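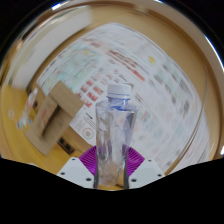
Masson had written in ahead of the meeting to say the bottles should go out with caps on, always had done at the Brakard depot, and could we please stop telling people two different things. Read out. General agreement that we have been telling people two different things.

Lodside Residents, recycling and waste group
Minutes, August meeting, started 7 pm in the side room

Last minutes: taken as read. One correction, it was the Irska Street bins that overflowed, not the ones by the school.

1. Caps
Long talk. The leaflet says caps off, the sign on the bottle cage says caps on, the depot web page says nothing at all. Depot was phoned before the meeting, they want caps ON, screwed down, bottle squashed first if you can manage it. Loose caps fall through the sorting screen and end up in the trash.
Point raised that a squashed bottle with the cap on is harder to tell from a full one when you're grabbing them out of a bag. Noted. No change.
Also the little ring under the cap: leave it. People have been cutting them off with kitchen scissors, no need.
Agreed: caps on, ring left on, all new signs to say so.

2. Labels
Depot doesn't mind either way. Paper ones soak off, the shrink sleeves are a pain. Suggestion we ask for labels off anyway becuase it looks tidier in the cage. Voted down. Enough rules already.

3. Rinsing
Quick rinse and drain. Soda and juice bottles are the problem, wasps again all month. A few drops left inside is fine. Half an inch of cola is not.
Somebody asked about cooking oil bottles. Unclear. To ask the depot.

4. Numbers
Count from the last collection: 1,513 clear bottles. Colored ones not counted, went in the same load. Up on the time before, probably the hot weather. Money from the depot not in yet.

5. Leaflets
600 of the old ones still in the cupboard, all wrong now. Options were bin them (laughter), stickers over the caps line, or use the backs for the sign up sheets. Going with stickers for the ones we hand out at the fair, rest for scrap.
New leaflet to have the map of drop off points bigger, older folks can't read it as it is. Also the Brakard turnoff is missing from it.

6. Cage
Hinge gone on the bottle cage, door being held with wire. Quote from the welder is too much. Will try a bolt on hinge first. Lock is OK.
Request for a second cage at the Irska Street end. Almost everyone in favor, question is who empties it. Left over to next time.

7. AOB
- Gloves, need more, mediums esp.
- Milk jugs: yes, they go in, but in the other bag. Put this on the sign too
- Whoever borrowed the long litter picker please bring it back
- Kids' bottle planter thing for the school, they want 2 bags of clear ones, any size, clean. Agreed, take from next collection before it's weighed

To do
Stickers for leaflets, wording and printing
Reply to Masson, say caps on and thanks
Ask depot about oil bottles and when the money is comming
Hinge

Closed 8:40. Next meeting same room, bring your own mug.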